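4.2 Where the plates stand

In the survey we sent 3,000 letters to tenants of the Celtell housing blocks in Larik, and 800 households answered the part about dishes. We then visited 19 kitchens, each of them for one evening after the meal. The visits were spread over seven weeks. The present section treats only flat plates and the places where they are kept between two meals. Cups and cutlery are treated in Section 4.3.

Most of the visited households own a cupboard which is meant for plates, and in many of them this cupboard is used only for the plates of guests. The daily plates stay in the rack. One tenant told us that she had stopped to think of the rack as a thing for drying, and called it "the shelf with teeth". We therefore do not separate drying from storing in our notes. We use the word "resting place" for both.

A slotted rack has one property which a pile does not have: when a plate is taken away, its slot stays open and can be seen from the other side of the kitchen. In a pile the missing plate leaves no mark. Several tenants used this without being asked about it. They looked at the rack before laying the table and could say at once whether a plate was still in another room. In homes where the plates differ in colour, they could also say which one. Figure 4 shows an arrangement of this type, with a slatted wooden rack and plates in three colours.

The position of the rack was less regular than we expected. The Plollo kitchen plan, which Celtell gives to new tenants, puts it beside the sink. In practice it moved towards the place where food is heated or served, and in the smaller kitchens it shared one surface with a toaster oven and with objects that have no relation to dishes – keys, post, bags for shopping. Tenants with the older Kazemi worktop complained of its depth, as anything pushed to the back was soon forgotten there. We noted that the rack was rarely among the forgotten things. It was touched too often for this.

We did not measure how long a plate remains outside its slot. A diary kept by the tenants would be a better method for this question than a visit.

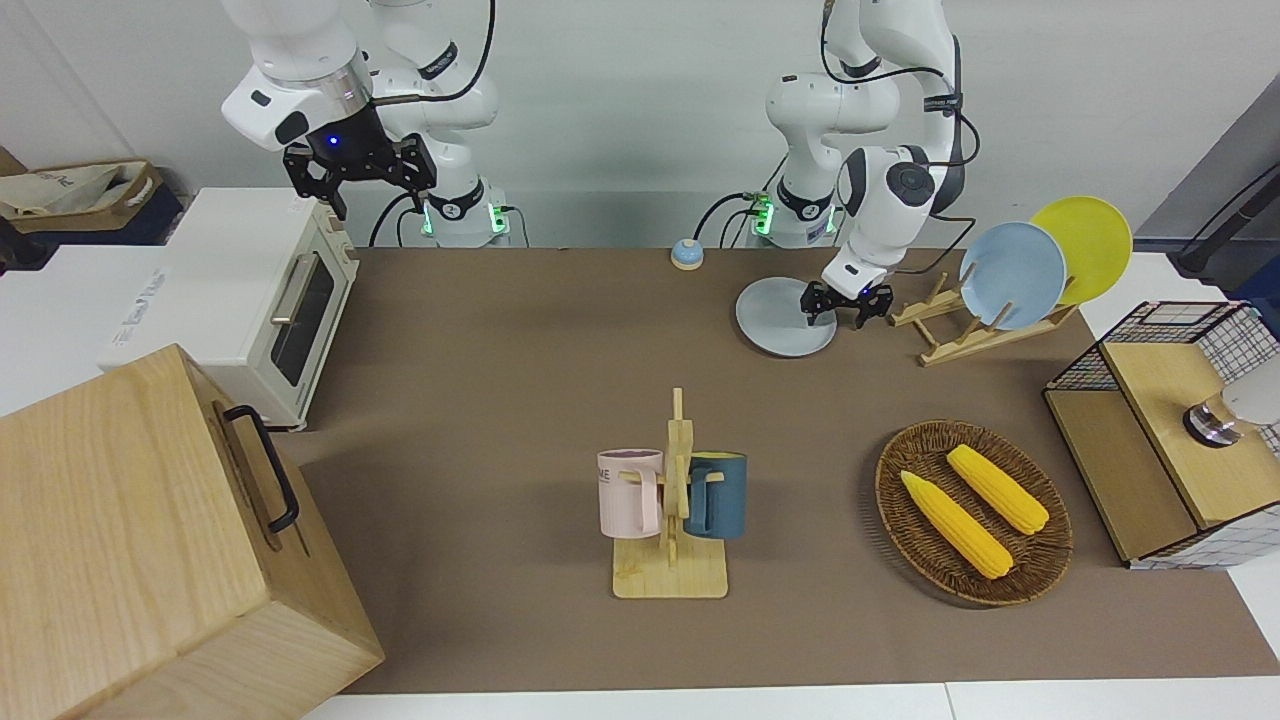
Larik, July

Figure 4. Slatted wooden rack with a light blue and a yellow plate in their slots. The third slot is open and the light grey plate lies flat on the brown mat beside the rack. The toaster oven stands on the left side of the same table.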